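Wrist cam placement on multi-finger hands, or: my fingers are in the way
End Effectors & Grippers > Hands

torquewrench_tom
Posts: 551
Three weeks into comparing a Skarnileo hand against the Vasia parallel jaw we've been using forever, and I need someone to tell me I'm wrong before I write it up. Same arm, same controller, same pile of junk to pick from. The jaw gets 14 of 16 small objects on a good morning. The hand gets fewer, takes longer, and looks a lot more impressive doing it, so guess which one the visitors want to film.
My main gripe is the wrist camera. With the jaw I get two fingertips and a nice clear view between them. With the hand I get mostly hand.

pinchpoint
Posts: 79
What lens? If you're on the stock one, that's your problem right there. Go wide.

torquewrench_tom
Already wide. Wide gives me more hand.

kelp_and_servos
You are comparing a hammer to a Swiss army knife and complaining that the knife is bad at nails. Try the same test with a spray bottle, or a mug by the handle, or anything that has to be turned once you've got it. The jaw will hold it beautifully and then stand there.

grumbling_gantry
Been hearing the mug handle speech since my first job. We have had a Londoño three-finger on a shelf since July because of the mug handle speech. It has never met a mug. For what it's worth, our line is small boxes and it will be small boxes until I retire.

kelp_and_servos
Then you bought the wrong thing, which is a purchasing problem.

grumbling_gantry
No argument there. I was in the meeting.

pinchpoint
Back to the camera. Are you running the sleeve? On ours the fabric sagged into view whenever the wrist pitched down past a certain point, and the auto exposure saw all that black and blew out everything else. Took us ages to spot. We were blaming the depth model.

torquewrench_tom
Yes to the sleeve. I was told to keep it on because of the tendons, and also because of what the tendons do to sweaters. I hadn't thought about exposure. I'd been assuming the window was to blame for the washed-out bits, and I've been taping cardboard to it like a teenager.

pinchpoint
Lock the exposure, meter it off the surface you're picking from, then see if you still hate it. Pull the fabric back and put a zip tie on it while you're there. Not over the joint. I shouldn't have to say that but I have to say that.

skovov_refugee
Different opinion: get the camera off the wrist. We went from a Skovov controller to something homemade last year and the one good thing to come out of it was being able to sync a fixed overhead camera properly. Wrist view for the last bit of the approach, overhead for everything else. Once the fingers close, the wrist view is decoration.

kelp_and_servos
Strong disagree. The closing part is exactly when I want it. Contact, slip, which finger got there first. Overhead gives me a lovely shot of the back of a glove.

skovov_refugee
That's what fingertip sensing is for.

kelp_and_servos
If you have fingertip sensing that works for longer than a demo, please post the part number and I will send you a cake.

torquewrench_tom
OK, update. Exposure locked, fabric tied back as far as it wants to go. Posting a view from the approach so you can all argue about something specific.
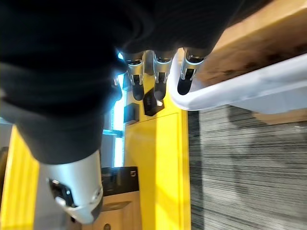

The detection is steadier now, I'll give pinchpoint that. Where I still lose is small dark objects under dark fingertips. The segmentation merges the two and the planner decides it's already holding something, closes on air, and reports success with real confidence. I've worked with people like that. Next thing to try is lighter covers on the tips, if I can find something that doesn't ruin the grip.

pinchpoint
Finger cots. Box of them from the drugstore. They shred, but you'll know within an hour if contrast is the issue.

grumbling_gantry
Or use the jaw.

skovov_refugee
Finger cots will change your friction, so don't compare the success rate with the old runs. Redo the baseline.

torquewrench_tom
Redoing the baseline. For the third time. The visitors are going to love it.

kelp_and_servos
And add a spray bottle to the set – I mean it. Fair's fair.

torquewrench_tom
Fine. One spray bottle. If the jaw manages to squirt me, I'm posting that too.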